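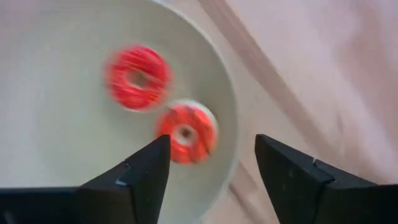
*Red toy donuts from the Drosance play-food collection, in a round bowl.*

# Call for Participants: Table Play and Tidying Study

**Reference:** 3618
**Coordinating organization:** Lendside Play Resource Center, Tuvham
**Closing date for expressions of interest:** 21 May 2020

Lendside invites families and early childhood educators to take part in a study of pretend food and tabletop play. The study will examine how young children sort, serve, share and put away small play pieces, and how adults at the same table support them. Its results will guide the next revision of the Drosance collection, which Lendside lends to child care settings and families throughout the Tuvham area.

## Background

The Drosance collection consists of pretend food for use with ordinary bowls and plates. Lending records show that the ring-shaped pieces, and the toy donuts in particular, are requested more often than any other part of the collection. Borrowers have also reported that these pieces are the most likely to be missing when a set is returned. In February, the center reviewed the comments written on its return slips and found that many adults wanted clearer advice on how to organize the end of a play session.

The present study follows from that review. It is concerned with ordinary play at a table, and children will not be tested or graded at any point.

## Who may take part

We wish to hear from:

- parents and guardians of a child between two and four years of age;
- educators who currently work with children in that age group;
- grandparents and other relatives who regularly look after a child of that age.

Each child must be accompanied by one adult throughout. Brothers and sisters may attend by prior arrangement. No earlier experience with the collection is needed, and current borrowers are equally welcome. Sessions will be held in English; families who would prefer another language at the table are asked to say so when they write, and may speak it freely with their child.

## What participation involves

Participants will attend two sessions in the Zamudio Room at Lendside. Each session has a period of free play, a short serving activity, and a period of putting away. During the serving activity, the adult invites the child to move pieces between the tabletop and a bowl, in whatever way the child finds interesting. Some children will make piles, some will run a bakery, and some will prefer to keep everything in front of them. All of these are of interest to the study.

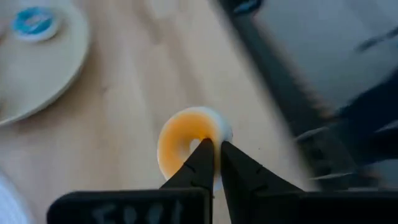

*A ring with an orange-yellow top and white rim on the wooden tabletop.*

A member of the study staff will take written notes on the following points:

- whether the child groups pieces by color, by shape or by another rule;
- how bowls and plates are used during play;
- what words or gestures the adult uses when play is coming to an end;
- which pieces are put away first, and which are left until last.

After the second session, the adult will complete a short questionnaire. Educators will also be asked to describe how play food is stored in their own setting – a sketch of the shelf or cupboard is welcome but not required.

## Safety and care

The collection contains small pieces, and adults are asked to remain within reach of their child for the whole session. All pieces and dishes are cleaned between groups. Real food may not be brought to the play table. Please inform us in advance of any allergy, mobility requirement or sensory need so that suitable arrangements can be made.

## Consent and privacy

Written consent will be obtained from a parent or legal guardian before the first session. Participants may withdraw at any time, and a child who does not wish to play will not be pressed to do so. Names will be removed from all notes before they are analyzed. Consent to the notes being used in Lendside's training courses is requested on a separate form, and refusing it has no effect on participation.

## Recognition

Families who complete both sessions will receive a free loan of one Drosance set for 8 weeks. Educators will receive a certificate of participation and the same loan on behalf of their setting.

## How to apply

Expressions of interest should be made in writing to Thilini Khan, Study Coordinator, at the Lendside front desk, quoting the reference above. Please give the child's age, the adult's relationship to the child, and any times of day that are unsuitable.

Questions about consent or the use of study notes may be addressed to Chandrasekhar Iyer, Head of Research and Lending. All applicants will receive a written reply, including those who cannot be offered a place.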